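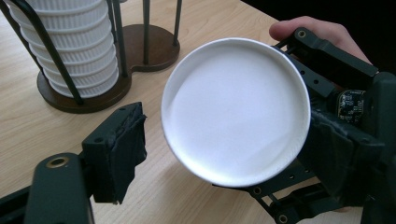

Attachment 1 of 1 — plate, front side, rim facing out

Search tickets Enter keyword or ticket no. Go

Ticket 2186
Product: Sukel round plate, white, matte
Opened by: Asnakech Yilma
Category: Marks and staining
Status: Solved

Problem as reported
We use Sukel plates in the staff kitchen at Jaso. After a few weeks in the dishwasher several have fine gray lines on the flat part. They do not come off with a sponge and dish soap. The plate in the attachment is from the same set. Order was 68 plates, delivered in July. Are these scratches, and do we need to send them back?

Reply, Rindeo support
Please run a fingernail across one of the lines. If the nail catches, it is a scratch in the glaze. If it slides over, it is metal left behind by knives and forks. Matte glaze picks this up more than gloss does. We can't tell from the photo, so please check on a marked plate.

Customer update
Nail slides over on all the ones I tried. No chips on the rims. Tried baking soda paste, which took off maybe half of it.

Reply, Rindeo support
Metal marks, then. No return needed. Steps:
1. Wet the plate and put a little cream cleaner on a soft cloth.
2. Rub in small circles for a minute. Do not use steel wool or the green side of a sponge.
3. Rinse well and wash as normal before using for food.
4. In the dishwasher, keep flatware in its basket and leave a gap between plates.

Customer update
Cream cleaner worked. One plate needed a second go. We were stacking them with forks still on top — have asked people to stop. The older Nigatu bowls had the same marks and came clean too.

Closed. Related article: 639, Care of matte glazes.

Last updated Wednesday, November 8, 2023

Contact support | © Rindeo | Back to top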